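Guía de puesta en marcha del brazo Jumer
Sección 5. Primera tarea doméstica: fregar platos con esponja
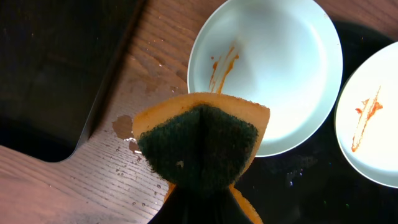 Si has llegado hasta aquí, el brazo ya está atornillado, calibrado y responde a la parada de emergencia. ¡Enhorabuena! Ahora empieza lo divertido. Fregar un plato parece una tontería hasta que intentas que lo haga una máquina, y entonces descubres todo lo que tus manos resuelven sin consultarte: cuánto apretar, cuándo girar la muñeca, en qué momento la salsa ha dejado de estar ahí.

¿Puede el Jumer fregar la vajilla de casa? Todavía no, si por fregar entendemos dejarle la pila llena e irse al cine. Un plato llano con restos de salsa, colocado donde lo espera y con alguien al lado, sí que lo limpia muchas veces, y verlo trabajar sigue siendo una maravilla (en el taller aún nos levantamos de la silla cuando lo consigue).

5.1 Antes de empezar

Necesitas:
– Una esponja rectangular de dos capas, espuma y estropajo.
– Platos llanos, blancos y con reborde. Los de color confunden al detector de manchas en la versión actual.
– Salsa de tomate o similar para las pruebas.
– Un paño seco.
– La funda impermeable Gedholm, puesta en la muñeca y cerrada hasta el tope.

PRECAUCIÓN: La funda protege de las salpicaduras. No sumerjas la pinza ni la coloques bajo el grifo.

PRECAUCIÓN: No uses cuchillos, copas ni piezas desportilladas en esta sección. El brazo no distingue un borde roto de una mancha.

5.2 Agarre de la esponja

1. Humedece la esponja y escúrrela bien. Si chorrea, el peso cambia durante el recorrido y el control de fuerza se vuelve perezoso.
2. En el menú Tareas, elige Cocina y después Esponja.
3. Ofrece la esponja a la pinza en posición vertical, sujetándola por la parte superior.
4. Pulsa Cerrar y retira la mano cuando el piloto pase a verde.
5. Comprueba el agarre con un tirón suave. La pinza debe morder el extremo inferior y dejar libre el resto.

Nota: Es normal que la esponja se doble por el centro y forme una cresta. En las primeras versiones tratábamos ese pliegue como un error y el brazo soltaba y volvía a agarrar una y otra vez. Fue Leonilde Seixas quien propuso aprovecharlo: la cresta llega muy bien al ángulo entre el fondo y el reborde del plato, que es donde se queda casi todo. Ajusta la fuerza entre 3 y 5 en la escala de la pantalla. Por encima, la espuma queda tan aplastada que deja de frotar.

5.3 Primer fregado

6. Coloca un solo plato dentro de la zona de trabajo, a menos de 700 mm de la base.
7. Extiende un poco de salsa en el interior. Una raya diagonal es una buena prueba, porque obliga al brazo a cambiar de dirección.
8. Pulsa Reconocer. La pantalla dibuja el contorno del plato y sombrea lo que considera sucio.
9. Si el sombreado no coincide con la mancha, corrígelo con el dedo y pulsa Aceptar.
10. Pulsa Iniciar y mantén una mano cerca del botón de parada.
11. Deja que complete el ciclo de 30 segundos. Resiste la tentación de ayudarle – cuesta más de lo que parece.
12. Revisa el plato con tus propios ojos y pasa un dedo por el reborde.

PRECAUCIÓN: Seca la encimera entre ciclos. Las gotas brillan y el detector puede tomarlas por suciedad, sobre todo en superficies negras o muy pulidas. En madera, además, el agua acaba dejando marca.

5.4 Dos platos a la vez

Cuando un plato te salga bien de forma repetida, prueba con dos. Deja un espacio de un dedo entre los bordes. Si están casi pegados, el brazo puede leerlos como una sola pieza y arrastrar la salsa del primero al segundo, cosa que a Julián Barrios le pasó durante una tarde entera de pruebas.

5.5 Si algo no va bien

La esponja gira al tocar el plato: sube la fuerza un punto o agárrala más abajo.
El plato se desplaza: pon debajo una base antideslizante Uria o un paño doblado.
La mancha se extiende pero no desaparece: aclara la esponja. El brazo todavía no sabe cuándo está saturada, y de momento ese paso es tuyo.
El ciclo termina antes de tiempo: limpia la lente de la muñeca con un paño seco.

5.6 Lo que aún no hace

Aclarar, secar y apilar quedan fuera de esta versión. La grasa transparente se le escapa casi siempre, y con los platos hondos patina en la curva. Marites Lacson está trabajando en un modo que compara la resistencia al frotar con la de un plato limpio, y las pruebas nos tienen entusiasmados: por primera vez el brazo insiste en una zona que a la vista parece terminada. Lo incluiremos en la actualización de octubre si supera los ensayos con vajilla húmeda.

Para guardar tus ajustes de fuerza y recorrido, mantén pulsado Perfil y asígnale un nombre antes de pasar a la sección 6.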